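Company > Who we are > About Nistemmont

About Nistemmont

We test claims about drinking water, and we doubt most of them.
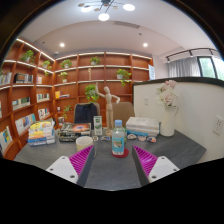 Nistemmont began with a leaflet from a filter salesman that promised "living water" and gave no numbers. We asked for the numbers and never got them. Since then we have checked 1,100 samples for homes, cafes and small offices, and we have grown no easier to impress. A pretty label, like the light blue one on the clear plastic bottle, tells you what somebody wanted to print. Lab results are harder to come by – we publish ours, including the dull ones.

Our staff of seven works out of the old Fendard dairy. We sell no filters and take no commission from people who do. Some 80 percent of the households that write to us are told to keep drinking from the tap, and a few of them are annoyed to hear it.

Our home kit is called Reso. It does not measure "energy" or "freshness" and we wish people would stop asking. The Policarpio report, our yearly review of advertising claims, comes out in July. Read it with the same suspicion you'd bring to anyone else's.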